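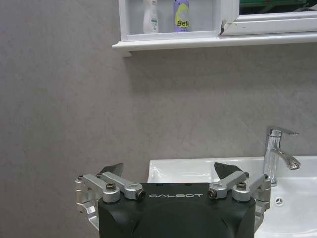 Diapo 1 — Le lavabo et son armoire murale, avant de parler produits.

Laisser la photo affichée pendant que les gens s'installent. Commencer sans présentation personnelle, le nom est déjà sur le programme.

Sujet de la séance : l'entretien d'une petite salle d'eau dans un logement loué meublé. Vingt minutes, puis les questions. Préciser que je parle du coin lavabo uniquement. La douche et les joints, c'est l'atelier Tririco, juste après, dans la salle d'à côté.

Rappeler d'où viennent les chiffres : les fiches de passage de la résidence Grerari, relevées jusqu'en avril. 3 615 passages de ménage, dont 306 avec une remarque écrite sur le lavabo ou le robinet. Ne pas commenter tout de suite, on y revient à la fin.

Diapo 2 — L'armoire

Regarder d'abord ce qui est au-dessus de la vasque. Deux flacons debout dans le compartiment ouvert, un blanc et un violet à étiquette jaune-vert. Ils restent à portée de main, c'est pratique, mais tout ce qui goutte d'un flacon finit sur la tablette ou dans la vasque.

Consigne donnée aux équipes : sortir les flacons, essuyer le fond du compartiment, essuyer le dessous des flacons, remettre en place. Ne jamais jeter un produit entamé sans l'accord du locataire.

Signaler le petit éclat sur le cadre blanc, près du panneau coulissant. À noter sur la fiche d'état des lieux, même s'il est minuscule. Un éclat non noté à l'entrée devient une discussion à la sortie. Pour la retouche, peinture blanche au pinceau fin, surface sèche, deux couches légères.

Le panneau coulissant : chiffon microfibre à peine humide sur la partie vitrée. Pas de pulvérisation directe, le liquide descend dans le rail.

Diapo 3 — Le mur

Mur gris nuancé. Sur ce genre de fond, les traces de calcaire se confondent avec les nuances et on les oublie. Passer la main à plat : si c'est rugueux, on nettoie. Eau tiède et savon noir dilué, éponge douce, de bas en haut, puis séchage au chiffon.

Question qui revient souvent : peut-on utiliser du vinaigre sur le mur ? Répondre non tant qu'on ne connaît pas le revêtement. Faire un essai dans un angle.

Diapo 4 — Le robinet et la vasque

Passer à la vue rapprochée. Montrer au pointeur le pied du robinet, puis le trop-plein, puis la bonde. C'est l'ordre de travail que je recommande.

Pied du robinet : le tartre s'installe à la jonction avec la céramique. Vieille brosse à dents, vinaigre dilué, cinq minutes, rincer abondamment. Le chrome ne supporte ni la poudre ni le côté vert de l'éponge.

Trop-plein : la grille a de petites fentes, un goupillon fin suffit. Beaucoup d'odeurs attribuées au siphon viennent de là.

Bonde : anneau de teinte cuivrée, centre plus sombre. Tant qu'on n'a pas identifié la finition, savon doux et rien d'autre. Raconter brièvement le cas Menon — une bonde ternie par un détartrant laissé toute une nuit, pièce remplacée à nos frais.
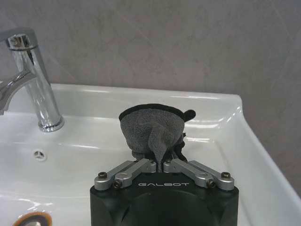
Diapo 5 — Les chiffres et la fiche

Revenir aux 306 remarques. La plupart portent sur le tartre au pied du robinet, ensuite viennent les odeurs. Les éclats sur le mobilier arrivent loin derrière.

Présenter la fiche Zima, version recto seul. Une ligne par zone : armoire, mur, robinet, trop-plein, bonde. Compter quelque 2 minutes pour la remplir. Faire circuler les exemplaires papier et garder une pile pour la sortie.

Si on est en retard, sauter la question du vinaigre et aller directement à la fiche.

Questions de la salle. Répéter chaque question au micro avant de répondre.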